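About Grarerberg

We're a small workshop in Gillusbridge, and we love grippers! We try them out, swap them between arms, and tell people plainly how they went. Arif Liem started us off with 3 borrowed benches and a lot of patience.

Most of our testing is done inside old desktop computers. They're cramped, full of wires and packed with small parts, so a finger shape that looks great in the open can be a real nuisance once it has to get past a power supply to the board.
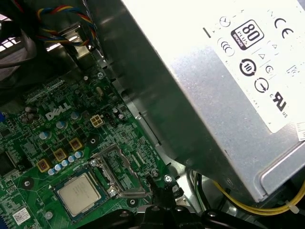
Arif Liem: I'd still take the Hoveo fingers over the Shen ones for this job. They're a bit slower to close, but I can get them in beside the socket without changing the wrist angle every time.

Not all of us agree (the Shen has its fans, and it's lovely on cables), so we run both through the same 20 reaches and compare notes over lunch. We also try out wrist cameras and controllers, and we're always keen to hear what has worked in your shop.
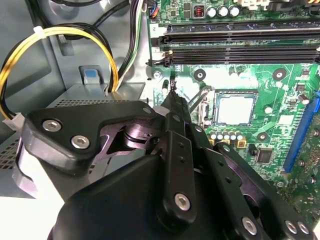
Gripper jaws near the memory slots, with the case open.

Visits are welcome from May. Bring a gripper if you've got one!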